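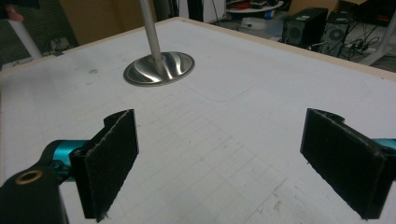
Monday, started at 4 and got kicked out at 7 when the building alarm got set

OK, writing this up before I forget which pads went on which tool. Younes wants everything in the shared notebook from now on and he's right, last month I had half of it on the back of a pizza receipt.

Board first. I finished the grid on Saturday with the long ruler and a hard pencil. Pencil because Nesma thought marker would mess with the tracking, and also because I wanted to be able to rub out my mistakes (there were several, the second row from the wood edge is still a bit skinny, please don't measure anything from that row!). Cells are 38 mm on the short side and 87 on the long side. I know the long side is a weird number. It's what you get when you divide the part of the board we can reach evenly and I wasn't going to redo it.

The lines are really faint once you get down low. Standing over the board they're fine, but at gripper height they kind of melt into the white past the halfway point, and with the lamps on it's worse. I'm tempted to go over every third line a little darker. Nesma, yes or no? If I don't hear from you by practice I'm doing it.

Steel disc base with the pole is on the board for now as the obstacle. Rules for the Trirnwood round say one fixed upright somewhere in the working area and it can't be moved or touched, 5 points off per touch. The shiny foot is a pain because the reflections slide around whenever the gripper moves, and I think that's what confused the tracker in the second batch of runs. Lost position four times, all of them on approaches going straight at the base. Coming in from the left side it held on fine. Could be a coincidence! Younes says cover the disc in matte tape for practice. I'd rather leave it shiny, the one at the competition could be shiny too and I don't want to find that out on the day.

Felt pads. So the bare fingers were hopeless on the Dinaria blocks, they just squirt out sideways like a watermelon seed. Rubber was grippy but then the block wouldn't let go and you'd get this little sideways tug on release that put it half a cell off. Felt is the in-between. It's glued to the inside faces with the contact cement from the blue drawer. Let it sit the full time on the label, I didn't on the first pair and they crept.

Problem: it frays. One bottom corner is already hairy on the left finger, threads hanging down. I trimmed it once and it came right back, so trimming alone isn't the fix. Ideas so far:
- run a bit of thin glue along the cut edge before mounting
- cut the pad a hair smaller so the edge doesn't drag on the board
- stop scraping the board (this is mostly me, sorry)

I'm going to try the first two together, which is bad science but we're short on evenings.

Brass bushings are in on the arms and wow, what a difference. The old printed holes had gone oval and the fingers wobbled enough that you could feel the click in your hand every time you closed. With the bushings it's smooth all the way. The hole needed opening up by hand with the reamer, go slowly, the black plastic grabs. I ruined one arm finding this out. The spare arm is in the Vachon box with the other printed parts.

Runs today, for the spreadsheet:
Total recorded: 146
Target before we train anything: 300
So we're a bit under halfway and my wrist hurts. Younes did most of the good ones, he has this very slow steady way of coming in that I can't copy. Mine look like I'm swatting a fly. He says variety is good for the model. I think he was being nice.

One thing to fix in how we record: start every run with the fingers wide open. Some of us have been starting half closed (me again) and then the opening width at frame one is all over the place, and Gristerum, our sorting script, dumps those in the reject folder. I'll put a note on the door.

Also there's that crease across the board behind the middle. If you set a block right on it, it rocks. Only a little, but the thin blocks tip when you let go. Use cells on the near side until we get it flat. Nesma thinks we can put weights on it overnight, I think the board just wants to be like that.

Next time:
- darker lines (see above)
- new felt with sealed edges, left finger first
- 20 approaches at the disc from each side so we know if the reflection thing is real
- wipe the grey smudges with the damp cloth and NOT the solvent, it takes the pencil with it
- ask Younes where he put the good scissors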